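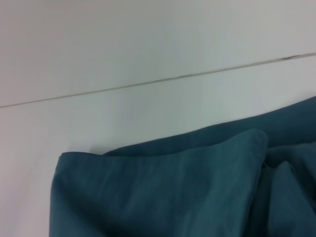
Clive Lightfoot had promised his sister he would have the flat in Culville cleared by the end of July, and by four in the afternoon he had done the bathroom and most of the hall. He had left the big table for last. Their father had cut out trousers on it for most of his working life, and the join across the top still had dirt in it, one dark patch as long as a fingernail and a smaller one further along. The teal cloth lay bunched up beside the join. Clive had pulled it out of the airing cupboard that morning and put it down there while he looked for a bag.

The bell went. It was Mervyn Hartley from downstairs, with his van keys in his hand.

"I can take the table to Nelel tonight," Mervyn said. "The man there will give you 20 pounds for it."

"Dad paid 200."

"When was that?"

Clive didn't know. He let Mervyn in and they went through and stood on either side of it. Mervyn bent down and looked along the top, then ran his thumbnail down the join.

"You could get that out with a pin," he said.

"He used to. Every Christmas, before we ate."

Mervyn nodded and wiped his thumb on his jumper. He asked what the cloth was for.

"It was going to be a dress for Mum. He bought it off the market at Mosell and she said it was too dark for her, so he said he'd make curtains, and then he didn't make curtains either."

"How much is there?"

"I haven't measured it."

He took hold of an edge and started to pull it straight, and then he stopped, and left his hand where it was. It was heavier than he remembered. He had hidden under it once when he was small, when it was hung over two chairs, and his sister had walked round and round the outside pretending she couldn't find him.
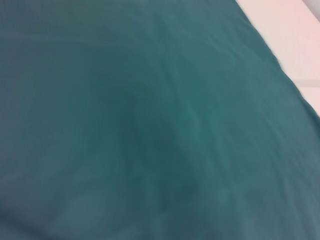
She had kept it up for so long that he had begun to think she meant it. In the end he had shouted that he was in here, and she had said, "In where?"

"Are you keeping it?" Mervyn said.

"Pauline said everything goes."

"Did she say the cloth?"

"She said everything."

Mervyn looked at his keys. He said the shop shut at six and it would take them a while to get the table down the stairs, with the bend. Clive said he knew about the bend. They had brought the old wardrobe down it after Mum died and there was still a mark on the wall.

He went into the kitchen and found a carrier bag under the sink, then put it back and took the good holdall off its hook. He folded the cloth in half on the table, badly, and in half again. Mervyn held the holdall open for him.

"I'll ring her tonight," Clive said. "You take that end."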